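Budget for a small gripper setup: what am I forgetting?
Posted January 2019 in Shop Equipment, Neltstead

I have 2,225 dollars to spend on a small benchtop arm and whatever it needs to live. The arm I like is the Pulix, at 838 with a basic gripper. That leaves what looks like a fortune, so naturally I'm suspicious. The job is handling small plastic parts on a table, plus some practice work first. I have to hand in one list, and there's no second list until May. What goes on it besides the arm?

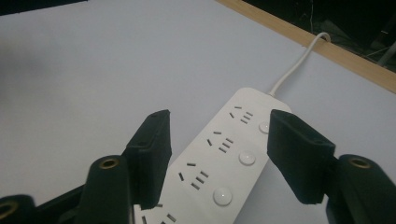

pumexfan
Power, for a start, and I don't mean one outlet. Mine was "one plug" on the spec sheet and then came the controller, the camera, the light and the laptop, each with its own fat adapter. Get a strip with separate switches so you can shut off one thing without shutting off all of them. Then set aside 1,000 for stuff you haven't thought of. I put down half that and spent the spring borrowing cables.

chuensuk_bench
Agree on the cushion, less so on the size of it. If you hold back that much you've got 387 left for everything you do know about, and a decent camera eats most of that. I'd write it up in this order:

Arm and gripper
Spare finger pads, 2 sets
Camera and mount
Clamps or bolts for the table
Power strip, extra cable, cable ties
Shipping (ask – the quote never has it)

Price those first, and whatever is left is your cushion. Also measure how far the table is from the wall outlet before you order. I bought a lovely short cord once and then moved a very heavy table.

Pulix sells pads by the pair and Chuensuk (no relation, I just liked the name) sells them by the bag. Check the hole spacing before you get excited about the bag.

gripe_and_grip
just get the Pumex, it's better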